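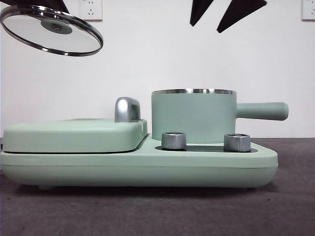 Pre-show inspection for the Treludeck tour, Hollska, main room, May 3, 2021. Covers stage, backline, power and front-of-house before doors. Items are marked OK, FIX or OPEN, with a comment where the mark alone is not enough. Catering appliances go through the same electrical check as amplifiers, including the mint-green breakfast machine with the grill lid and the long-handled pot. It is entered under section 2.

## 1. Stage and risers

- [x] **Deck surface** — OK. Two boards upstage left flex slightly under load. Within tolerance, recheck in August.
- [x] **Drum riser locks** — OK. All legs pinned.
- [ ] **Riser edge tape** — FIX. White tape worn off on the downstage side. Replace before soundcheck.
- [x] **Keyboard stand, center** — OK. Second tier carries the sampler only. Do not add the laptop to it.
- [ ] **Stage left stairs** — FIX. Handrail bolt turns by hand. Tighten and mark with paint pen.

## 2. Power

- [x] **Backline distribution** — OK. RCDs tripped on test button, all circuits.
- [x] **Vocal effects rack** — OK. Cord replaced since the Mosquera date, new label fitted.
- [x] **Bass amplifier** — OK. Ground continuity good. Fan noise noted, no action.
- [ ] **Breakfast machine, green room** — OPEN. 2000 W on its own circuit only. Must not share an outlet with the dressing room heater. Test label to be added to the register.
- [ ] **Extension reels** — FIX. One reel found in use while still wound. Unwind fully or remove.

## 3. Rigging and lighting

- [x] **Front truss** — OK. Safety bonds on every fixture.
- [x] **Conitz projector bracket** — OK. Used for the video loop behind the second half of the set. Bolts checked with a torque wrench.
- [ ] **Side boom, stage right** — OPEN. Base weight is short of the plan. House crew to supply another before focus.
- [x] **Haze machine** — OK. Fluid level adequate. Detector isolation agreed with the building, to be restored after load-out.

## 4. Sound

- [x] **Lead vocal microphone and spare** — OK. Both on fresh batteries. Spare stays at the monitor desk.
- [x] **In-ear packs** — OK. Limiters set and locked.
- [ ] **Wedge 2, downstage center** — FIX. Rattle in the low mids, grille screw missing.
- [x] **Main PA limits** — OK. House limiter confirmed. The intro track runs hotter than the rest of the set, so playback is trimmed at the desk.
- [x] **Cable crossings** — OK. Ramps fitted between the desk and the stage.

## 5. Audience area

- [x] **Capacity** — OK. 300 standing. The figure on the door sheet matches the license.
- [x] **Barrier** — OK. Feet interlocked, no gaps.
- [ ] **Fire exit, rear left** — FIX. Merch cases stored in front of it. Move before doors and keep clear through load-out.
- [x] **Emergency lighting** — OK. All 8 fittings lit on test.

## Comments

FIX items are closed by the stage manager's initials on the printed copy. OPEN items may stay open through soundcheck but not past doors — if the side boom weight has not arrived by then, the boom comes down and the ballads run on front light only.

Send the signed copy to the production office with the load-out times.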